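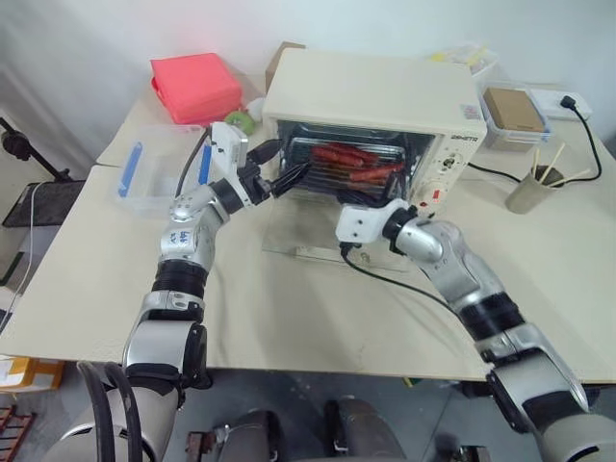
Harno says kitchen robot fault is fixed, but won't release the logs

15/01/2024

ONVILLE - Harno has put its two-armed kitchen robot back to work after a fault that left one gripper closed inside a toaster oven for 19 minutes. The company calls the matter settled. It has given very little to back that up.

The robot, sold under the name Zoderano, was partway through a cooking routine at the firm's Onville test room in September when the left arm stopped answering commands. According to a two-page notice sent to customers, the stop button cut power to the right arm at once. The left arm held its position until a technician shut off the supply at the wall.

Nobody was hurt, the notice says. It does not say whether the oven was on.

That seems like a large thing to leave out. A machine that reaches into ovens is going to be near hot metal, and a stop button that stops half of it is hard to describe as a stop button. Harno describes the fault as "a brief loss of arm synchronization."

Abbas Azimi, who runs safety checks on shop equipment for Makris, a food service supplier that had planned to try out the robot, said he asked for the error logs and got a sales brochure.

"They told me it was a software update," Azimi said. "Fine. Then show me the test where you hit the button and both arms quit. I want to see it done with the arm in the oven, because that's where it got stuck."

Harno says the new software has now run 2401 cycles without a repeat. Asked how many of those cycles included an emergency stop, a company spokesperson said the figure covered "normal operation" and declined to break it down. The company also would not say if the wiring of the stop circuit had been changed, or if the same circuit is used in units already shipped.

Customers have been told to install the update and to keep the wall plug within reach. Makris has put its trial on hold.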